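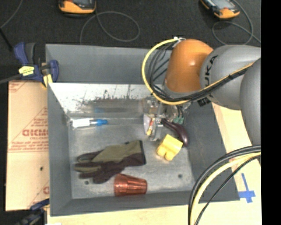

Mixed items in one of our metal sorting bins, Berkport

About Gevano

Gevano sorts and repacks mixed stock for toy shops, nurseries and charity sellers. We started with 5 bins in a rented unit in Berkport and now handle 3,000 items on a normal day, mostly play food, building toys and odd bits from returned sets.

Goods are tipped into open metal bins, picked out one at a time and matched to a product list. Complete sets are boxed. Single pieces go to our spares shelf, which holds 600 lines.

The smallest job we take is 100 items. Collections from the Eltar estate are free. The office is open until 4.30 pm.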